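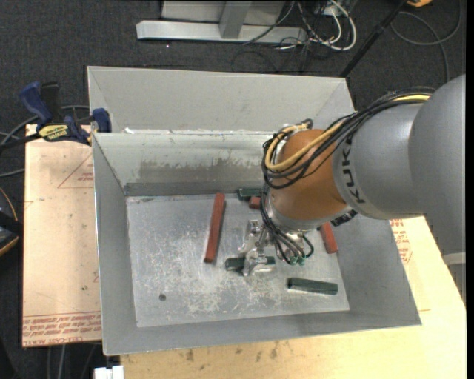

Konrad missed the ferry to Viken by 2 minutes. Ran anyway. Coat open, letter in his teeth, the whole harbour watching.

"Next one?" he asked.

"January's nearly done," said Mrs Hồ from the ticket window. "Try Febuary."

He laughed. She didnt.

So – the letter. Seventeen years late, his mother's handwriting, one line. Sell the house to Gavura, keep the piano. He'd sold the piano.

Snow on the water now. He sat on his suitcase and hummed the left hand part.

Shares 17 | Comments 2

wuvard: poor Konrad!! more please
gavs_mum: the piano, oh no

© Konrad Haslinger 1/23/25 | Contact | Back to top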